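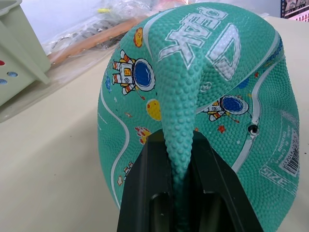 Grip force limit for soft objects - which rule do you follow?

Zofia Piątek
We are writing the good practice sheet for our lab in Flulstead. For hard parts we have a force limit and it works well. But for soft things, for example a ball with little air in it, the fingers close and the rubber folds between them. Should such a grasp be recorded as good, or as a fault? My colleagues do not agree and the sheet must be ready in July.

Stępień
In our sheet the grasp is good if three points are true: the object is held by both fingers, the fold does not touch the moving joints, and the valve or any other hard piece stays outside the fingers. We also write down the state of the object before the start (full, soft, flat), so the next person can repeat the test. Out of 277 grasps on soft items last year we marked 13 as faults - almost all were folds caught too deep. For the force, begin at the lowest setting and go up in small steps. Please do not copy the limit from your hard parts.

Zornix
just pump the ball

Skurnville
Pumping is fine if your task allows it, but then it is a different test and needs its own line in the sheet. I would add one more rule to what Stępień wrote: open the gripper and look at the pads after every 5 grasps. Rubber can leave marks on them.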